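## 3.2 Splitting the work between suppliers

The pilot at Herkitton gave us a chance we had been hoping for: a mid-sized firm willing to let two software contractors, Vorkov and Gedon, share a single payroll system from the first day. Vorkov took the user-facing modules and Gedon the reporting side, with a joint test team drawn from both. What pleased us most was how soon the developers began reading each other's change notes without being asked to!

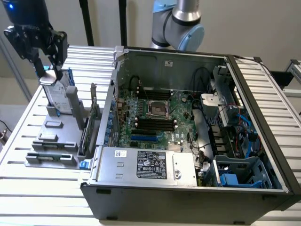 Requests were logged in one shared queue, and each was given a named owner within 2 hours of arrival. We had feared that items touching both modules would bounce back and forth, as they so often do in shared contracts. Of the first 100 requests, only 3 changed hands more than once, a far better result than the earlier single-supplier studies had led us to expect (and a lovely surprise for the client's own staff).

The pattern held when the overtime rules were rewritten in August. Both firms had to release on the same night, and the joint test team worked from the checklist set out in Section 2.
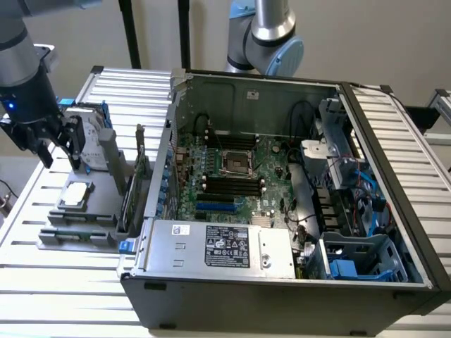

**Figure 4.** Desktop tower on its side, with a parts tray and two robotic arms.

### 3.2.1 Where the handover slowed down

Training was the weak spot. Chaudhry, the firm hired to run the help desk, joined about 10 weeks after the others and had no say in how the queue was laid out. Its staff kept a second list of their own for a while, and we found some delightful shortcuts in it. Several were later copied into the main queue, including a plain-language summary line at the top of every request.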